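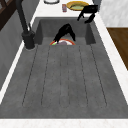 Sink task, week three

The club's kitchen task is the one where the arm has to get dishes out of the sink and onto the counter. We run it in simulation because the club has one real arm and it is booked by the Huson team until June. Sabina Munasinghe built the kitchen model and I write the control code, so most of what follows is about control code.

The entry rules for the Troveck student round allow 45 seconds per plate. A plate counts if it ends up flat on the counter with whatever was on it still on it. Last week we were not close. The planner would find a path into the basin, close on the rim, and then clip the near wall on the way out.

Two changes since then.

The first is the approach angle. I had the gripper coming in tilted, which works fine on an open counter and badly in a deep basin with steep walls. It now comes down from straight above and only tilts after the fingertips are below the rim of the plate. This costs nearly 12 seconds on a slow run. I can live with that for now.

The second is the collision mesh for the sink. The drainboard grooves were modeled as real geometry, and the contact solver spent most of its time on them whenever a plate was dragged across. Sabina swapped in a flat surface for collision and kept the grooves for looks only. Step time went back to normal.

Where the hand thinks it is

The hand position marker is a red sphere drawn at the tool point. We added it after an evening lost to an offset I had entered in the wrong units -- the arm was doing exactly what I told it to. With the sphere on, a bad offset shows up right away. It is drawn large on purpose and does get in the way of the view from low over the front lip, but it has no collision shape and can be switched off with one flag.

The plate in the basin carries food, which matters for the scoring. Grip the rim on one side only and the plate tips as soon as it lifts. The current grasp picks a point on the rim away from the faucet, then lifts slowly for the first few centimeters.
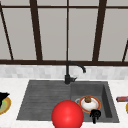 Numbers so far

We logged 774 attempts on the new settings. I have not sorted all of the failures yet. The largest group is still bad grasps on the rim, followed by timeouts. Wall contact on exit has dropped far down the list.

Each batch is 16 runs with the start position of the plate shifted a little between them. If you are in the club and want to rerun a batch, use the Fesham config and leave the seed alone, otherwise we can't compare results.

Still open: Pranab Liyanage wants to try a search that samples grasps all the way around the rim and throws out the ones that can't clear the faucet. I think it will be slow. He has a branch up, and I'll run it against the same batches before I merge anything.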